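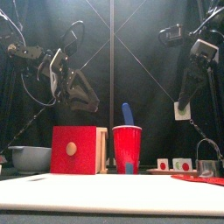 Murkau Publishing Desk

Resalura – Western edition: save data, regional versions and the limited print run

Murkau is pleased to confirm that the Western edition of Resalura, the narrative puzzle game developed by Kahraman, will be released in August for handheld and home systems. Several members of this forum have written to us with the same concerns, and we have opened this thread so that the replies may be kept in one place.

The Western edition contains all 37 chapters of the original game. It also contains Flenelum, the side story that was sold separately in the original territory. Flenelum is unlocked from the main menu after the player has finished the ninth chapter and does not need to be purchased. The English script has been revised throughout. Voice acting remains in the original language, with subtitles in English, French and German.

Save data from the imported version cannot be read by the Western edition. The two versions store chapter flags in different ways, and Kahraman has advised us that a conversion tool is not planned. We recognize that this will be unwelcome news for members who have already played a large part of the game.

A boxed edition will be produced in a single run of 2000 copies. It includes the game, a 116-page art book and a fold-out map of the city. Orders will open on a Tuesday at 10 a.m. Eastern time. The limit is one copy per household.

Members are asked to keep replies on topic. General discussion of the story belongs in the spoiler section.

Posted in: Releases and Announcements

lanternquay
Member

Thank you for the announcement. I would like to register a formal objection to the decision on save data. I imported the game at full price, together with the side story, and I have completed most of it. I was prepared to buy the Western edition on the first day in order to read the revised script. I am less prepared to begin again from the first chapter, as the opening four chapters cannot be skipped and the tutorial text cannot be hurried.

May I ask whether the publisher considered a chapter select code, to be issued to holders of the imported version? Other publishers have offered something of this kind.

orchard_gate
Senior Member

With respect to the previous poster, I believe the publisher's position is reasonable. The imported version was never sold or supported in this region. Those of us who imported it did so at our own risk, and the store page said so in plain terms.

I would also point out that the revised script is the principal reason to own the new edition. A reader who skips to chapter thirty will miss most of the revisions. The courtroom chapters in particular depended on wordplay that the fan translation left unexplained, and it would be a pity to pass over them.

My own concern is the household limit. My brother and I live at the same address and hold separate accounts. Will one of the two orders be canceled?

lanternquay
Member

I do not dispute that the purchase was made at my own risk. My point was a commercial one. The persons most likely to buy this game on the first day are those who already know it, and the present arrangement gives them the least reason to do so.

tidewright
Member

I should like to raise a separate matter. The original release had a fault in the evidence menu which caused the game to close if the player combined two items while the log was open. I encountered it four times. Has this been corrected? The announcement does not mention technical changes of any kind, and I would have expected a list of them before orders open.

I would also be grateful for the size of the text. On a handheld screen the original typeface was very small, and the thin brown lettering on the parchment background was difficult to read in daylight.

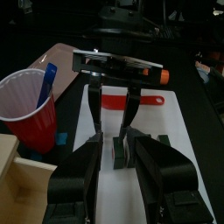 Small dark green block on a white surface

Murkau Publishing Desk

We thank members for their replies and respond to them in order.

On chapter select: the matter was discussed with Kahraman. The developer's view is that the deduction scoring carries forward from the first chapter, and that a player who enters late would reach the final trial with an incomplete record and could be shut out of one of the endings. For this reason a code will not be issued. We can confirm that tutorial text may now be skipped, and that dialogue can be advanced at double speed from the beginning of the game, including in chapters which have not yet been read.

On the household limit: the limit is applied by delivery address. Where two orders are placed for the same address, the second will be canceled and refunded in full. We understand that this will cause difficulty for some families. The number of copies is small and we have chosen to keep the rule simple.

On technical changes: the fault in the evidence menu has been corrected. In total, 153 reported faults have been closed. A full list will be published in this section before orders open. The typeface has been replaced, and there are now three text sizes. The parchment background may be turned off under Display.

tidewright
Member

I am obliged to the publisher for a clear answer. The option to turn off the background is more than I had hoped for.

orchard_gate
Senior Member

I am disappointed by the answer on addresses, although I accept that it was given promptly. I would suggest that the remaining copies, if there are any after the first week, be released without a limit. It would do no harm to those who wished to order only one.

marrowfield
New Member

I have followed this game since it was first shown and have registered in order to comment on one point.

I cannot agree with orchard_gate that the fan translation left the courtroom wordplay unexplained. The notes were supplied in a separate document, which many players did not download. The work was done without payment and to a high standard. I hope that the new script is as careful. The short passages shown so far read smoothly, but the magistrate has lost her old-fashioned manner of speech, and that manner of speech is a clue in the sixth case.

orchard_gate
Senior Member

I was not aware of the separate document and withdraw the remark. I maintain that notes in another file are a poor substitute for a line that works on the screen. As to the magistrate, I read the same passages and found her quite as stiff as before. We may simply differ on this.

marrowfield
New Member

We may. She says "I'm afraid not" in the second passage. In the original she would not have used a contraction under any circumstances, and a player who has noticed this will later be able to tell which of the letters is forged.

Murkau Publishing Desk

The point raised by marrowfield has been passed to the script editor. The passages shown to date were taken from an earlier build, and the magistrate's lines were among those still under review. We are not able to discuss the sixth case further in this section and would ask members to move any detailed remarks to the spoiler section.

On unsold copies: should any boxed copies remain seven days after orders open, the address limit will be lifted. We thank orchard_gate for the suggestion.

lanternquay
Member

I have read the explanation concerning the deduction record and I still regard it as a choice by the developer. A warning on the screen would have been sufficient – players are capable of deciding for themselves whether an ending is worth the additional hours. I shall wait for the reviews.

Could the publisher at least confirm whether the digital edition will be offered at a lower price to those who bought the side story separately?

Murkau Publishing Desk

There is no provision for a discount of that kind. Purchases made in the original territory are held on a different storefront, and we have no means of verifying them. The digital edition will be sold at one price in all supported regions.

tidewright
Member

One further inquiry, if the thread is still open. Is the fold-out map printed on one side or both? The version sold with the original had the lower canals on the reverse, and several puzzles are easier with both halves in view.

Murkau Publishing Desk

The map is printed on both sides, as in the original. A digital copy showing both halves together can be opened from the in-game journal once the lower canals have been reached.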